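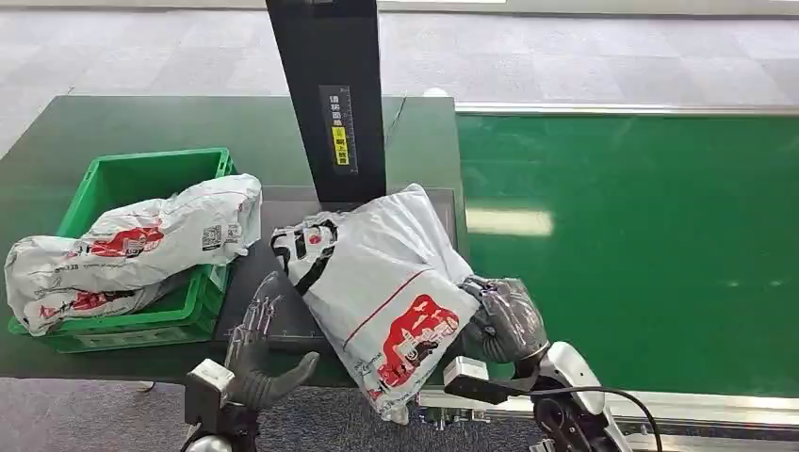 White plastic mailing bags at a packing bench, two of them in a green crate.

Poly mailer or box for folded sweaters?

I sell secondhand knitwear from home, mostly wool sweaters and cardigans. Up to now I've put everything in small cardboard boxes with tissue paper. The boxes take up half my closet and the postage is hurting me on the cheaper items. I'm thinking of switching to plastic mailing bags before October, when orders pick up. Do sweaters hold up in them? I'm worried about rain and about the bag splitting at the seam. Also, what size should I buy? A typical sweater of mine folds to 12 inches by 10.

Khôi Trương
Posted July 13, 2018

Teodoro Mercado

Bags are fine for knitwear. I ran the mail table at a clothing resale shop in Utilcombe for a few years and we only used boxes for shoes, belts with big buckles, and anything with beads on it.

For your size I would get a bag 17 inches long and at least 13 wide. You want room for the thickness of the sweater, and a bag that is stretched tight is the one that opens at the seam. If there is a lot of slack, fold the extra under and tape it down flat so it doesn't catch on anything.

Put the sweater in a thin clear bag first and fold the top over. The outer bag keeps rain off, but the adhesive flap can let a little in at the corners if it was pressed shut over a crease. Run your thumb along the whole strip. I also added one piece of tape across the middle of the flap on heavy cardigans.

Stick the label on before you fill the bag, while it's lying flat on the table. Labels put on afterward wrinkle, and a wrinkled barcode may not scan. Keep it off the seams.

Weigh a few packed orders both ways before you buy a lot of bags. On light items the difference can be small, depending on your carrier.

furnivstead_knits

I use bags for everything. Never had a problem. Get the thick ones.

Cabrera

Agree on the bags, but I'd keep some boxes for anything you sell as a gift. A chunky sweater comes out of a bag pretty flat and creased, and I had two buyers mention it. I started rolling them instead of folding and that helped with the creases. I buy my bags in packs of 80, and one pack lasts me most of a season.

Filed under: Selling from Home > Packing and Postage

Related threads
How do I get tape residue off a bag I want to reuse?
Kitchen scale or postal scale for small parcels
Buyer says package arrived open, what now?
Storing wool over the summer without mothballs
Printing labels on plain paper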